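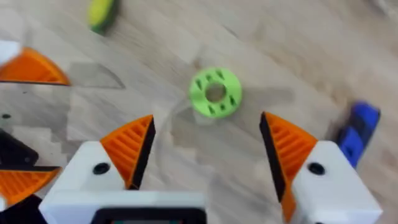 Prudero Publishes Bench Practice Guide for Two-Arm Robot Workcells

28 April 2020

Prudero today released Bench Practice Guide 3, a set of working rules for laboratories and small shops that run two light robot arms over a shared tabletop. The guide covers gripper spacing, fingertip wear, cable routing, loose items within reach of the arms, and the records an operator keeps between runs. It is available at no charge to members and non-members.

The guide applies to arms mounted at table height and handling parts of 700 grams or less. It does not replace a site risk assessment, and it sets no requirements for guarding on larger industrial cells. A working group led by Zyanya Tovar drafted the text after a review of 148 incident and near-miss reports submitted by member sites. Of these, 85 involved contact between an arm and something that was not part of the task.

"Most existing documents start with the arm," said Tovar. "The reports we received were mostly concerned with the table. We wrote the clauses in the order an operator meets them during setup."

Clause 4: Shared workspace

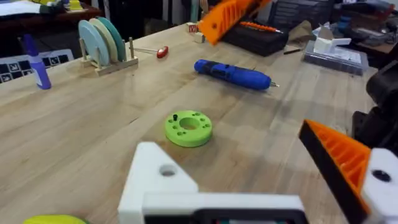
Clause 4 divides the tabletop into a task zone, a staging zone and a storage zone. The task zone is any area that either gripper can reach during the programmed motion, with a margin added on all sides. Tools with a shaft or bit belong in storage while the arms are powered, and this includes items like the blue cordless screwdriver lying on its side behind the green ring, or the red-handled hex key next to the disc rack. Parts waiting for use go in staging and are to be placed in a rack or fixture. Reference marker boards may stand in any zone, but their position must be recorded and checked after the table is cleared or moved.

Clause 5 deals with printed gripper components. Fingertips are to be inspected for cracked ribs and loose edge strips at the start of each shift and replaced in pairs. The inspection interval may be extended to 2000 grasp cycles if the site keeps a wear log - the log form is in Annex B.

"Replacing one finger of a pair was common practice at our own site," said Heriberto Cervantes, who manages the test benches at Jisaseck and reviewed the clause. "The two sides then wear at different rates and the grasp point drifts. We have changed our procedure."

Clause 6: Cables and clamps

Cables are to be routed so that no loop enters the task zone at any joint position. Where a cable has to pass over the table, the operator moves both arms through their full range at reduced speed and notes the point of least clearance. Table-edge clamps are checked for tightness before power is applied and again at the end of the shift.
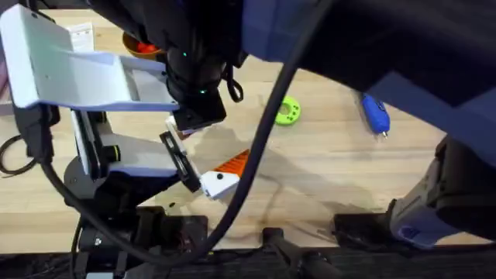

Two arms over a shared tabletop, with cables crossing the work area and clamps at the front edge.

Sites that adopt the guide may declare conformity by completing the checklist in Annex A. Prudero does not certify individual cells. Comments on the text will be accepted through the end of February and considered for the next edition.

Contact: Natalia Cortés, Publications Office, Prudero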